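Converting notes when the lead investor won't close: what happens to my shares?

Posted in Startups & Funding by Hanna Tkachenko
Tuesday, May 14, 2019

I was employee number 3 at a company called Trusby. We make scheduling software for small warehouses. I left in April on decent terms and I hold 1367 vested options, which I have until the middle of July to exercise.

The company has been trying to close a round led by a fund called Omell. The term sheet was signed before I left. Since then Omell has come back twice asking for a lower price, and now they want one of the two founders to give up his board seat and his extra votes before they wire anything. He says no. The other founder is on Omell's side, so the two of them are only talking through lawyers.

There are also convertible notes outstanding from an earlier bridge. I was told they convert at a discount when the round closes. I don't know the discount or the cap.

I would have to write a check to exercise and I don't want to do it if the shares are going to be worth nothing. Does the board fight affect me at all? And is there any way to find out what the notes will do to my percentage? I have asked the company once by email and got a one-line answer saying they would "circle back."

Zakhar Hrytsenko
Member, 266 posts

The board fight affects you in two ways. It can delay the round past your July deadline, and it can change the price. A signed term sheet is mostly non-binding. The confidentiality and no-shop parts usually bind, the price usually doesn't. Omell can keep asking for a lower number until the final documents are signed.

On the voting: if the founder's extra votes come from a separate class of stock, taking them away normally needs a charter amendment, and that often needs a vote of that class. If he holds most of the class he can block it. You hold options, so you have no vote in any of this until you exercise, and even then probably not enough of one to matter.

On the notes: a lower round price means the notes turn into more shares, unless the cap is already the lower number. Everyone who holds common gets a smaller percentage. Ask the company in writing for these:

The total number of fully diluted shares
The cap and discount on the notes, and the interest rate
The most recent 409A value and its date
Whether they will extend your exercise window

They may refuse some of it. Ask for the extension first. It costs them very little and several companies I have worked with have agreed to it. Have a tax person look at the terms before you sign, as an extension can change how the options are taxed.

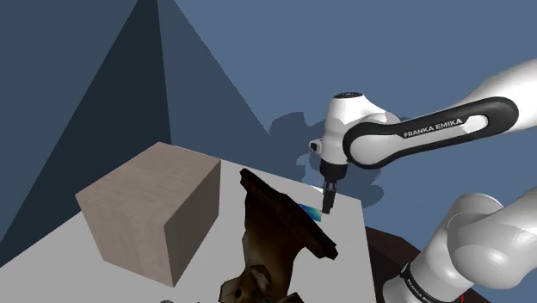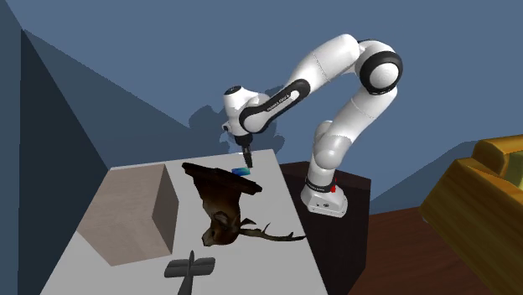

Renders of a robot arm beside a tabletop.

hnatiuk79

same thing happened at Fledness where i used to work. investor wanted the ceo off the board, took months, and the round closed at a lower price than the first one. i exercised early and wish i had waited. don't pay until you see the cap table. if they won't show you that tells you something

also check if your options are ISO or NSO, the tax is different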